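Home | Campus | Clubs | Sports | Opinion | Archive

Robotics club takes on the kitchen shelf

14 shares | 3 comments

The robotics club at Rengifo Community College has built walking machines, a line follower that was afraid of shadows, and one catapult that the insurance people asked about. This year it is putting groceries away.

The project is called Givis, a name its members defend with more energy than they can explain. The job they have set themselves is moving bags of starch and flour in and out of a plastic container, over and over, until a computer gets the idea.

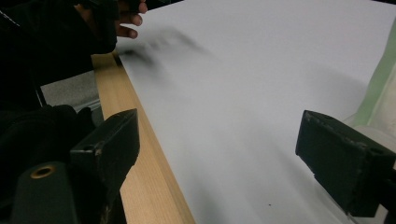
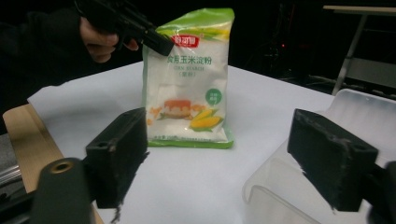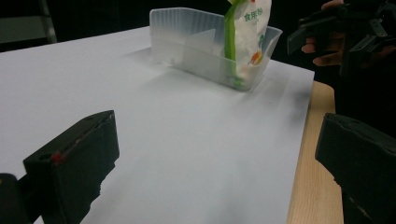
Hand-held grippers over the white work surface.

Givis began in the spring as an entry for the Fitance Open, a regional student contest with a category for household tasks. Most teams in that category go for towels or cups. Elvira Cárdenas, a second-year student and the club's president, wanted something that would sag.

"A cup is the same shape on your fourth try as it was on your first," she said. "A bag of starch has moods."

She chose bags after a long argument in the club's group chat, where the other finalist was a loaf of bread. The bread had its supporters. It lost when someone pointed out that the club would have to keep buying it, and that members had been known to eat the equipment.

The work goes like this. A member holds a gripper, picks something up with it, and puts it somewhere else. The camera on the gripper records the attempt. The member then does it again, a little to the left. When there are enough recordings, they go into a program that is supposed to work out how a robot arm should do the same thing by itself. The club wants 400 usable attempts before it starts training.

The important word there is usable. An attempt gets thrown out if the bag falls over, if it leaves the table, or if the person holding the gripper gives up and uses their other hand. Cárdenas said the third reason is by far the most common and that she has been guilty of it herself. There is a list of offenders on the club's shared drive. She is second on it.

Arnulfo Tamayo, who teaches electronics and has been the club's adviser for 5 years, describes his role as signing for the room. He also wrote the rule that members swap out after 40 minutes, on the grounds that wrists get tired and so do tempers. Members say he enforces it with a kitchen timer shaped like a tomato and that there is no appeal.

Tamayo had doubts about the project at first. He thought it sounded dull, and after watching an evening of it he was sure. He has since come around to the view that dull is good training.

"They all want to work in robotics," he said. "I told them, this is robotics. It's mostly putting the thing back where it was."

Attendance has held up better than he expected. The club lost a few members early on, including one who had joined to build something with a flamethrower and felt misled by the poster. Those who stayed have developed opinions. There is now a faction that approaches a bag from the side and a faction that comes down from the top, and the two do not edit each other's recordings. Cárdenas is a side person. She would not say on the record what she thinks of the top people.

The style question matters more than it sounds. If half the recordings show one method and half show another, the program may settle on something in between, and in between is where the bag gets dropped. The club tried to settle it with a vote, which tied. For now both methods are being recorded and labeled, and the team will train on each set separately to see which one does better. Both sides have said they will accept the result. Neither side said it very loudly.

Money is the other problem. The club has the use of a secondhand robot arm from Oletti, a packaging firm across town that was replacing its own. The arm came with a manual for a different arm. Two members spent most of a month getting it to move on command, and it now does so, usually in the direction requested. It has not yet been introduced to the starch. Tamayo would like everybody to be standing farther back when that happens.

The contest is in June, and the rules are short. The robot gets a table, a container and a set of bagged goods chosen by the judges, and it has to put away as many as it can before time is called. No team gets to see the goods beforehand. Points come off for spills, and a burst bag ends the round.

Last year's entry from Rengifo, in a different category, ended its round by driving under a curtain and staying there. The club finished second from the bottom. Members talk about that afternoon a good deal, and not always with regret, as the judges had to send someone in after it with a broom handle.

Asked what would count as a success this time, Cárdenas said she would like the robot to put away one bag in front of other people. Asked whether she would also like to win, she said she supposed so, but that the starch came first.

Her family has been supportive, she said, though her mother wanted to know why a person who can spend whole evenings moving bags around for a robot cannot do the same thing at home after a trip to the store. Cárdenas told her it was a matter of data. Her mother handed her the rice.

The club meets evenings at 6 p.m. in the electronics lab and is still looking for people to record attempts. No experience is needed. New members will be asked to pick a side, or a top.

3 comments

topdown_forever: Side grip is fine if you enjoy picking starch off the floor.

mlopez_alum: I was there for the curtain. Best thing I saw in two years at Rengifo.

E.C.: Please sign up for a slot before you comment again. You know who you are.

Related items
Electronics lab to get new benches, old benches to get new home
What the Fitance Open judges want to see this year
Chess club denies using robotics club's table
Letters: Give the flamethrower kid a chance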